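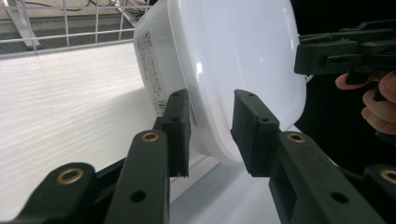
Ngọc Phan had expected the arms to do all the moving on their own, and said so to the demonstrator before she had her coat off. By the end of the afternoon she had changed her question: how long would it take her to learn to do it herself?

She was one of the visitors at the Skulura open day on Saturday, when the workshop on Dodier Street let the public in for the first time since it moved from Wiegand last May. Around 30 people came through before lunch and more after it, including two classes from the high school.

Most of the interest was in the hand-held grippers. Staff use them to pick up household items — bottles, tubs, plastic containers — and the recordings are later used to train robot arms to do the same jobs. The program, called Flurnon, has 1,378 recordings so far and is aiming for 2,000 by the end of winter.

Visitors were allowed to try a pair at the side bench. Tubs with smooth sides proved the most awkward, and several ended up on the floor. A boy from one of the school groups managed to turn one over and set it down again on his third go, to some applause.

Parking was a problem, with the lot behind the building closed for resurfacing. Skulura says the lot should be open again for the next visit day, which has not been given a date. School groups can book through the front desk.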